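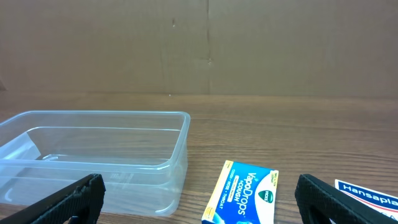

The view from the gripper at the Kakum bench, with a box of VapoDrops between the open fingers and the clear bin behind.

16 May 2022

I spent a good part of the spring hanging around the Kakum project, and I finally have a result I can write about. It's a small one, but I like it a lot!

The job sounds dull when you say it out loud. A robot arm has to pick up small pharmacy boxes from a table and put them in a clear plastic container. Cough drops, bandages, that sort of thing. People have been getting robots to do versions of this for years, so why does anyone at Brileo still care? Well, the clear container is a pain. The wood grain shows right through the walls, the rim throws bright highlights, and a camera riding on the wrist has a hard time telling where the plastic stops and the table starts. The arm used to clip the rim on the way in, or let go of a box a little too early.

The new method (the team calls it Bassi, and I never did get the story behind the name) is pretty simple. When a person teaches the arm a pick, the software keeps the normal recording and also marks the short stretch right before the fingers close and the short stretch right before they open. Those two bits get extra weight in training. The rest of the motion, all that swinging through the air, counts for much less. That's pretty much the whole idea — spend the learning where the mistakes happen.

In March they ran it against their older setup, which goes by Esteck. Both got the same 200 recorded demonstrations to learn from, and then each one got 100 tries at putting a box in the bin. Esteck missed 17. Bassi missed 2. I asked to see the log because I figured I had heard it wrong, and I hadn't.

Both of the misses were on boxes lying at a steep angle close to the container wall, where one finger doesn't have much room to get down beside the box. The team thinks more demonstrations from that spot would help, and they have started recording them.

Now for the grumbling. All of the tests were on one table, with a plain cardboard backdrop and nice even light. I'd love to see what happens in a messy stockroom with sun coming in sideways, and so would the people doing the work. They also stuck to stiff boxes. Nothing floppy, no bottles, no blister packs. A bag of loose lozenges might be a whole different story.

Speed didn't change much either way. If you were hoping for a faster robot, Bassi takes about as long per box as Esteck did, and you could eat a sandwich waiting for the full run to finish (I did).

Next up is a second container, a deeper one, also clear, and a try at teaching with half as many demonstrations. The write-up is still being put together, and the Kakum group plans to share the recordings along with it. I'll post a note when they go up.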